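# Cable and bench tips from the arm build

Notes from the Wandstead shared workshop, mostly about wiring and bench habits.
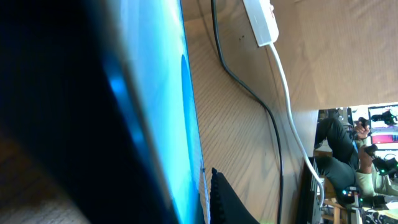 *Bench top with a black cable and a white power adapter on the wood.*

We have been putting together a small desktop arm on Sundays. Most of the hours lost so far went to cables and power, and very few to motors or code. What follows is what we do now. It should work for any build where a moving machine shares a table with a computer, whether at home or in a shop.

## Cables on the bench

Keep a loose S in any cable that lies on the bench. A cable pulled straight between two devices will drag one of them the first time somebody bumps the table. A gentle curve gives you a few inches to work with.

Don't coil the extra tightly and tape it down. Tight coils take a set, and the cable never lies flat again. Lay the slack in wide loops and hold it with a strip of hook-and-loop.

Power on one side, data on the other. If they have to cross, cross them once, at a right angle, near the back of the bench. Salvador Baptista ran his motor supply alongside a USB cable for most of June and had dropouts every time the shoulder joint moved. Separating them fixed it. A better USB cable might have fixed it too, but we had already moved the power lead by then.

Label both ends. Masking tape folded over into a flag is fine. Write what the cable does on it ("wrist camera," "elbow power"), and skip the device name if you swap devices often.

Adapters look alike once they're out of the box. Before you put one on the bench, write the voltage and amperage on the top in paint marker, large enough to read standing up. If the plug fits two things on your table and only one of them can take the voltage, put a ring of colored tape on the plug and a matching ring at the socket.

## Wiring that moves with the arm

- Move the arm by hand through its full travel with the power off before you tie anything. Leave slack at the farthest point of each joint, then tie.
- Anchor on both sides of a joint, never on the joint itself.
- Use soft ties until the routing has lasted a full session. Plastic ties go on last.
- Snip plastic ties flush with nail clippers. Side cutters leave a sharp corner that will scratch your wrist and can nick the next cable over.
- Keep the wrist bundle small. If you have a camera and a gripper out there, run two thin cables and a small sleeve. A thick bundle acts like a spring and pulls the wrist off its mark.
- Check the outside of each bend with a fingernail every few weeks. If the jacket feels ridged, replace the cable.

Aníbal Esteves uses braided sleeve on everything. It looks good and it makes finding a broken wire slow. I only use it on the last section, past the elbow.

## Power strips and switches

Mount the strip where you can reach the switch from your chair. Ours was under the back of the bench for a long time, which meant crawling under a machine that was doing something wrong in order to turn it off.

Give the motors their own switch. The computer stays on, the log stays open, and you can read what happened after you cut the motors. A plain switched strip is enough for a small arm on wall adapters. A larger machine needs a proper emergency stop wired into the motor supply, and if you aren't sure how to do that, ask somebody who has.

Expect a powered arm to drop when you cut it. Keep a folded towel or a block of foam under the rest position. Keep your other hand out from under it.

Don't plug a soldering iron, a heat gun and the motor supply into the same strip. The heat gun alone is a heavy load.

## Fixing the base

The arm should be clamped before it is powered, every time. Two clamps minimum, with the handles pointing down so they don't catch sleeves.

A wood top is kind to parts you drop and bad at holding still. Softwood dents under clamp feet, and the clamp loosens as the dent gets deeper. Put a scrap of hardwood under each foot and tighten again after half an hour of running.

If you screw the base down:

1. Mark the holes with the arm in place, then take the arm off.
2. Drill pilot holes. Wrap tape around the bit to mark the depth.
3. Stay away from knots. The bit wanders and the screw may split the wood beside it.
4. Vacuum the chips before the arm goes back on. They get into bearings.
5. Snug all the screws by hand, then tighten in opposite pairs.

Old screw holes can be filled with glue and a wooden toothpick or two, cut flush when dry. We have moved our base three times and the first set of holes is as solid as it ever was.

## Screens near a moving arm

Keep any screen outside the reach of the arm plus a hand's width. Measure with the gripper fully open. We measured with it closed and found out.

Glossy screens and bright panels also bother a wrist camera. The auto exposure reacts to the bright part and the workpiece goes dark. Turn the screen down, turn it away, or lock the exposure in the camera settings. Locking is the better fix if your software allows it.

Dilek Güler keeps the log window in dark mode with large type, readable from across the room. That is worth copying. You should be able to see an error without leaning over the machine.

## Driving by hand

When someone is running a machine from a handheld controller:

- Set the speed to 30 percent for the first session of the day, whoever is driving.
- Agree on one word that means let go of the sticks. Ours is "off." Don't use "no," it sounds too much like "go."
- Set a dead zone. Worn sticks drift, and a drifting stick will walk the arm into the bench slowly enough that you don't notice.
- Sit to drive if you can. People who stand tend to lean in for a better look.
- Charge the controller when you pack up. If it can run wired, leave the cable in the drawer with it.
- Test what happens when the controller disconnects. Pull its battery or turn it off with the arm at low speed. The arm should stop. If it keeps doing the last thing you asked for, fix that before anything else.

## Small parts

Muffin tins beat divided boxes for active work. You can see everything and get your fingers in. Line the cups with a bit of felt if the rattling bothers you.

Put screws back in the part they came from when you can. Thread them in two turns and leave them there.

Motor screws on our arm are all the same diameter in two lengths, and the long one will reach the windings if it goes in the wrong hole. We dipped the heads of the long ones in red nail polish. It has held up well.

Magnetic dishes are handy, but keep them away from encoders. A lot of small joints sense position with a magnet, and a dish parked beside one can throw the reading off.

Threadlocker goes on metal into metal only. It can crack printed plastic. For plastic, use a nylon-insert nut or just check the screw more often.

## Printed brackets

Print load-bearing brackets so the layers run along the length of the pull, never across it. Round the inside corners in the model. Square ones crack first.

Our wrist bracket came from the Zoldale files with walls that were too thin for our camera. Armindo Rocha thickened them and added 45-degree supports under the shelf, and the picture stopped shaking. It added 21 grams, so we lowered the payload setting to match.

Ream holes by hand with a drill bit held in your fingers. A power drill melts the plastic and the hole closes up again behind the bit.

## Before you leave

We keep this on a card by the door.

- Arm in rest position, foam under it
- Motor switch off, then the strip
- Adapters pulled from the wall, leads left on the bench
- Batteries out of the charger
- Log saved with the day and what you changed
- Floor swept, chair legs checked for screws

The log line can be short. "Moved elbow tie, new foam" is plenty. Amândio Esteves went back through 53 of them to find when the wrist noise began, and it was the session after we swapped the sleeve.

Spare ties and hook-and-loop are in the Paulauskas drawer, second down. If you take the last roll, write it on the list.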